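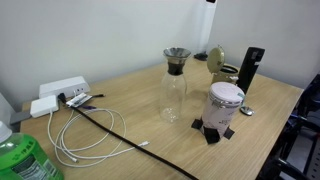
Most people who price out a small robot arm for a workshop or a kitchen bench start with the arm and stop there. The arm is the easy line on the sheet. What catches people is the bench around it, and the bench is where I'd start, with a pencil and a tape measure, before asking anyone for a quote. Look at what has to share one ordinary desk: a glass carafe with a steel mesh filter, two small bins, a power strip against the wall, an adapter, and a thick black cable that crosses the wood from the strip to the front edge. The pink bin is fixed down with black tape around its base. Tape like that costs next to nothing and belongs on the list anyway, along with everything else that keeps objects where the program expects them.

Below is how I plan a small setup now. I've done it for my own shop and helped with two others.

Start with the job

Write down the one task you want done and what it touches. "Make coffee" is too big. "Move the filter from the hook to the carafe and back" is something you can price. Ariel Galang wanted an arm for his repair counter and had eleven tasks on his first list. He bought for the hardest one, and it's the one he has never set up. The arm spends its days sorting screws, and a much smaller model would do that.

If you can't say how heavy the heaviest object is, weigh it. Kitchen scales are fine. Weigh containers full if they will ever be lifted full. Add the weight of the gripper, since the payload on the spec sheet usually doesn't allow for it.

Measure the desk

Tape out the reach of the arm on the surface with masking tape before you order. Do it at full size. A corner with walls on two sides loses you more swing than you'd think, and any shelf or panel standing up from the back of the desk has to be measured too. Leave a hand's width between the far end of the reach and anything you care about.

Check that the desk is stiff. Lean on the front edge and see if it moves. If it does, plan on a brace or a heavier top. I use a Stakovwood top on steel legs, and I bolted it to the wall after the first month.

Power and cables

Count the plugs, then buy a strip with more sockets than that. A basic bench setup wants one for the arm, one for the computer, one for a light, one for a camera if you use one, and one for whatever tool is on the bench that day. Bulky adapters cover the socket next to them, so allow for that.

Route the power cable along the back or down a leg. A cable lying across the work area will get caught sooner or later, and white charging leads left in coils are the worst for it. Put clips and sleeves in the budget. Mine came to 12 dollars for a bag that did the whole bench.

Label both ends of every cable the day you plug it in.

Things to practice on

Buy spares of whatever the arm will handle, in the cheapest version that has the same shape. For glass, get two at least. Keep the good one in the cupboard until the program has run clean for a week. Nidia Usuga uses plastic jars filled with rice to match the weight of her glass ones - she runs a small candle business - and she has only swept up once.

Small bins with lids, spoons and bottles from the dollar store all make good practice pieces. Set aside 200 dollars for this and for replacing it.

Holding things down

Gaffer tape leaves less behind than duct tape but still test it on a corner of the wood. For anything permanent, screw a strip of wood to the desk as a stop. Museum putty works under light items and peels off clean from a sealed finish. Draw a pencil line around each base so you can put things back after cleaning.

What it added up to

My last one came to 2,264 dollars with everything in. The arm was a little over half. The rest was the desk top, a secondhand computer, a second gripper from Birkett, the light, the strip and cables, practice pieces, and a stop button. Get the stop button. Mount it where you can hit it without reaching past the arm.

Used equipment

I would buy used from someone who will let you watch it run. Ask for the power supply that came with it, the mounting plate and the software license, in that order. A missing supply for an older Sidero arm took me most of August to replace. Ask how many hours it has on it and take the answer as a guess. Move each joint by hand with the power off, if the maker says that's allowed, and feel for grit.

Time

Put your own hours on the sheet even if you don't charge for them. Plan on a full Saturday to mount and wire it, and several evenings before it does anything useful. Efraín Sánchez had his running faster than that, but he already had the bench.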